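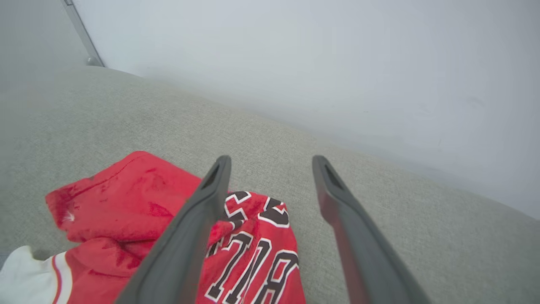
Los dedos Nunden vistos desde la cámara de muñeca, con la camiseta roja en el asiento del sofá.

Pinza Nunden de dos dedos – ficha y prueba

Llevaba meses con ganas de meterle mano a la Nunden, y por fin la tengo en la tienda y montada en nuestro brazo de pruebas, un Inda de seis ejes que ya ha pasado por casi todo lo que vendemos. Os cuento cómo va, con lo bueno y lo menos bueno, y abajo tenéis los datos y lo que viene en la caja.

Es una pinza eléctrica paralela, con dedos largos de color gris oscuro que se estrechan hacia la punta y llevan una ranura cerca del extremo. Viene de fábrica así, sin goma ni almohadilla. Pesa 700 gramos con la brida puesta, y eso en un brazo pequeño se agradece muchísimo (con la Skotska, que es más pesada, tenía que bajar la aceleración para que el codo no se quejara).

Qué tal con la ropa

Para mí esta es la prueba que separa unas pinzas de otras. Coger un cubo lo hace cualquiera, pero una camiseta de baloncesto arrugada encima de un sofá ya es otra historia: la tela es resbaladiza, los pliegues engañan a la cámara y el asiento cede cuando aprietas. La rutina que uso es siempre la misma. Bajo con los dedos abiertos, busco un pliegue alto, cierro despacio y levanto.

La Nunden entra muy bien en los pliegues gracias a la punta estrecha. Lo que más me ha gustado es que puedes acercarte casi en plano, con la muñeca muy tumbada, y los dedos siguen llegando. Con la Skotska eso es imposible, el cuerpo de la pinza toca antes el cojín. ¡Una gozada para muebles bajos!

¿Pegas? Alguna hay. En tejido fino y brillante el dedo desnudo patina si coges poca tela, así que yo compraría también las fundas de silicona, que van aparte. Y el dedo izquierdo se come un buen trozo de imagen si montas la cámara muy pegada a la muñeca. Con el soporte alto mejora bastante, aunque pierdes un poco de detalle en la punta.

La cámara

Yo la he usado con la Imai pequeña, la de gran angular, porque cabe en el soporte original sin adaptadores. Se ven las dos puntas y lo que hay entre ellas, que es lo que hace falta para afinar el agarre. Un aviso: con paredes blancas detrás, la exposición automática tiende a oscurecer la ropa. Fijadla a mano y os ahorráis una tarde.

Datos

Tipo: eléctrica, paralela, dos dedos
Peso: 700 g con brida
Alimentación: 24 V
Comunicación: RS-485, con adaptador USB incluido
Dedos: intercambiables, dos tornillos por dedo
Plazo de entrega: 10 días

Qué viene en la caja

La pinza, la brida, un juego de dedos, el soporte de cámara, el cable y el adaptador. La cámara Imai y las fundas se piden aparte.

Instalación

Fácil. La brida encaja directamente en el Inda, y para otros brazos tenemos placas adaptadoras (decidme el modelo antes de pedir y os confirmo si la hay). El programa de configuración reconoce la pinza al conectarla, pero tenéis que lanzar vosotros la calibración de apertura – si os la saltáis, el cierre se queda corto y parece que la pinza no tenga fuerza. Me pasó la primera mañana, claro.

Si ya tenéis una Skotska y trabajáis sobre todo con cajas o piezas rígidas, yo no cambiaría. Para ropa, toallas y cosas blandas en general, me quedo con la Nunden. Las fundas de silicona vuelven a estar disponibles en marzo y se pueden reservar desde ya con el mismo pedido.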